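About Cellby

2 min read

Cellby makes a bench-top handling kit for small workshops, labs and teaching rooms.

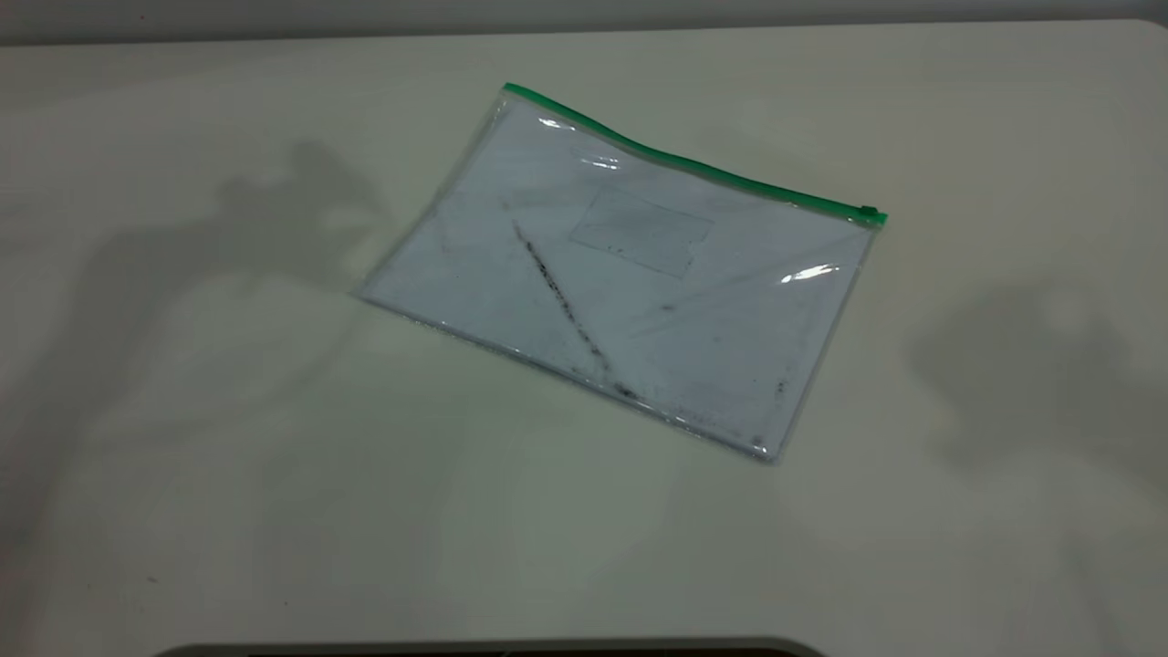 Clear zipper pouch with a green slider, one of the items on our handling list.

We started in Rerthorpe with one product and we still have one product. The Virk kit is an arm, a two-finger gripper, a fixed camera and the software that ties them together. It bolts to an ordinary table and runs from a normal wall socket. Customers use it for sorting, picking and packing light things that are awkward to hold.

Most of our work is on soft and shiny items. A rigid box is easy for a machine to find and pick up. A flat plastic pouch is harder. It catches the light, it bends when you touch it, and the paper inside can look more solid to a camera than the pouch does. Small parts such as zip sliders are harder again, as the gripper has to find the tab and keep hold of it while the rest of the pouch moves.

Our handling list has 613 items on it at present. Each one has been tried on our own benches before it goes in, and the list says which gripper pads to fit and how fast to run. If an item gives poor results we leave it in and say so. Customers can send us things to try, and 91 of the current entries came in that way. There is no charge for the first three items.

Golnar Zamani founded the company and still runs the test room. Before that she repaired packing machinery, mostly on site, and a good deal of the Virk kit comes from what she found hard to reach with a spanner. The pads come off by hand. The cables are all on one side. Spare parts are sold singly.

There are 19 of us now. Assembly and repairs are in Rerthorpe, and the software team is at Gruneveck, where we took a second unit in August. Visitors are welcome at either place but please ring first — the test room is small and often in use.

The kit can be bought outright or hired by the month. Hire includes set-up, a day of training and repairs. Schools and colleges pay 50 per cent of the hire price in term time. We do not sell through dealers, so whoever answers your call will have used the kit.

If you have something you would like tried, post it to Rerthorpe with a note of what you want done with it. Send several if you can, as we may crease a few.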